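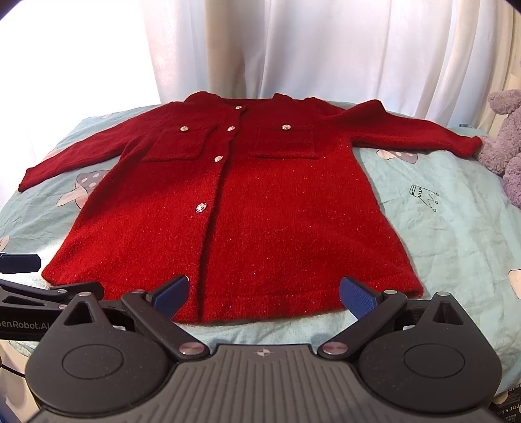 Stop printing the tour dates on the back

I own far too many band T-shirts (my other half reckons 188, which is slander, though I've never dared check) and I've come round to an unpopular opinion. The list of tour dates on the back has to go.

I know, I know. It's tradition! You were there, the shirt proves it, and there's your town in tiny letters between two places you've never been. I felt exactly the same when I bought my first one in 2000, from a bloke outside the Florkemport ballroom who swore it was official. It had Prandale spelt wrong. I wore it until the neck gave up.

But look at what we get now. Last October I queued for a Faltico shirt with a gorgeous front, a proper hand-drawn heron in three colours, and on the back were 144 lines of dates so small they'd already run together into a grey smudge. One wash and it looked like I'd leant on a newspaper. And half those shows got moved anyway, so the thing isn't even a decent souvenir.

My friend Ashraful Jayasinghe prints shirts for smaller bands and he thinks I'm being a misery. He says the dates sell, full stop, and when he did the Wanigasekara run without them people came to the table and asked where the back had gone. Fair enough – he's the one with ink on his hands. I still think they'd have bought a good drawing if somebody had offered them one.

Put the year on the sleeve if you must. Or do one shirt per city, just a short run, which Heriberto Xolalpa did for his little festival and I'm still cross I missed out on a medium. If anyone has one going spare, I'll swap you the heron.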